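The man from Stultberg swore the wall was one piece. I had paid for one piece. At 8 in the morning, with my glasses on, I went looking for the lie.

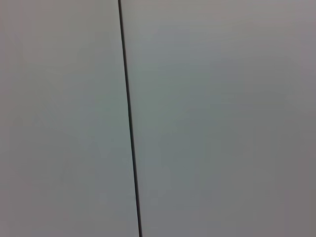 A dark line, nearly upright, on pale gray.

"Could be a wire," he said over the phone. Could be. I've been sold things before. The Drukar brochure had used the word "seamless" 11 times, and I had underlined every one.

I ran a thumbnail down it and told him what I thought. He said it would settle. Walls don't settle shut, not in Millungate, not in the 40 years I've lived here.

He offered me a basket for my trouble. Woven, he said, as if that fixed anything.
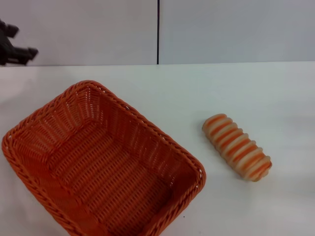

The orange basket on the white table, and the wall behind it.

I kept the basket. There was a speck on the table next to it, and I left that where it was, in case he tried to tell me it wasn't there either.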